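How to sort out a study desk when half the books on it aren't yours

Posted 7 Nov 2024 by Hooman Shokri

I love a desk reset. Give me a free hour, a damp cloth and a cup of tea and I'm happy! The one I do most often is the shared study desk, where library loans, chargers and drinks all end up fighting for the same bit of space. I've done this on desks at home and in the office at Karka, and the method hardly changes.

What you'll need
A soft cloth
A notebook or a sheet of paper
Something to hold books upright
A few reusable cable ties (mine are from Costex, 36 to a bag, and they go on for ever)

Step 1: Pull out the library books

Go through everything on the desk and take out whatever has to go back to somebody. Check the front cover as well as the spine and the inside pages, as libraries put their labels in all sorts of places. Write down the title, the number under the barcode and the date it's due.

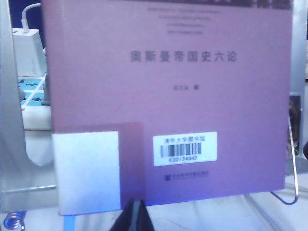
Loans get their own spot, always at the outer end of the row where you'll see them every time you sit down. I used to mix them in with my own and once paid a fine on a book I'd been looking at for weeks. For the list, copy the label exactly: 奥斯曼帝国史六论 by 王三义 goes down as C32134942, Tsinghua University Library, and I can find it again in seconds. If a book has a plain sticker as well, leave it alone, even if the corner is lifting and it's driving you mad.

Step 2: Stand the rest up

Piles are lovely until you want the one at the bottom. Stand your books on end to one side of the desk, tallest nearest the back, and give them something firm to lean on. A bit of a lean is fine for paperbacks, but heavy hardbacks do better straight. I keep mine to 8 at a time and the others go on the Flitidholm shelf behind me.

Step 3: Deal with the cables

Unplug whatever you aren't using and wipe the desk underneath — you'll be amazed at the dust. Then lead each cable towards the back and tie up the slack in a loose loop. Keep the power strip off to the side where you can reach the switch, well away from where you put your drink.

Step 4: Give your drink a home

Go for a bottle with a lid that shuts. Mugs are for the kitchen now, sorry! Jalali, who has the desk opposite mine, keeps hers on a cork mat by the mouse, and that works too.
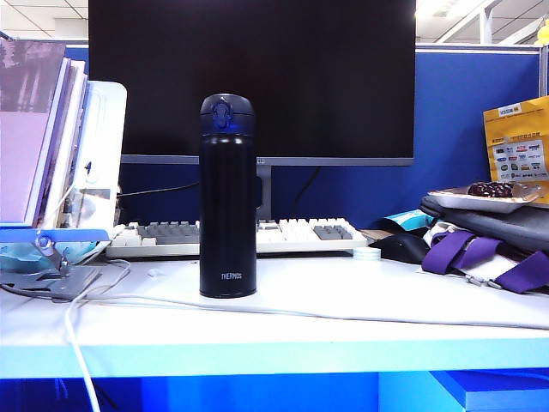 Black Thermos in front of the keyboard, books over on the left.

While you're typing, slide the bottle to whichever side you don't use the mouse on, so you can get at all the keys. When you pack up, move it back to the middle and you'll remember to take it home and wash it.

Step 5: Check it once a week

Run down your list, take back anything due and cross it off. Wipe the keyboard and the mouse while you're there. Mine takes less time than the kettle!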